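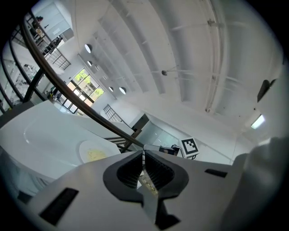 Svenja Seidel has been washing up by hand for 11 years, and she would like to see the evidence that she should stop.

"Every few months somebody sends me an article saying the dishwasher uses less water," she says over tea in her Hobart kitchen. "Less than what? Less than a person who leaves the tap running for half an hour? I don't know that person."

Seidel used to repair whitegoods for a shop called Wunderlich, so she has seen plenty of machines with their backs off. Her complaint is mostly with the advice that comes with them. Don't rinse, the brochures say. She did as she was told with a Flodov she owned for five years, and spent a good part of that time cleaning the filter.

"Porridge, egg, anything with cheese on it. You leave it on the plate and you find it again later, only now it's baked on."

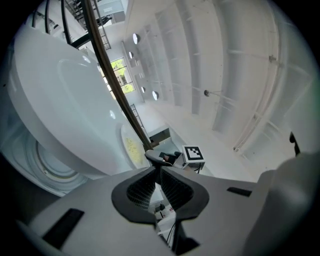 I put it to her that newer models have sensors and are supposed to adjust the cycle. She shrugs. A neighbour, Kai Kasten, paid $310 to have one of those sensors replaced in January, and the quote didn't include the call-out.

Kasten, who wandered over halfway through our talk, was less gloomy. "It's been fine since," he said. "I've got three kids. I'm not standing at a sink."

"You're standing at the sink now," Seidel told him. "You pre-rinse everything. I've seen you through the window."

He conceded the point about the saucepans.

I'm not wholly persuaded by her either. She has never measured her own water, and when I asked how much her tub holds she guessed twice and gave two different answers. She also buys a eucalyptus detergent that costs more than mine by a fair bit. Still, her method is cheap to copy: glasses first, greasy things last, and a change of water as soon as it goes cloudy.

Would she take a free dishwasher, if one turned up?

"I'd keep the baking trays in it," she said.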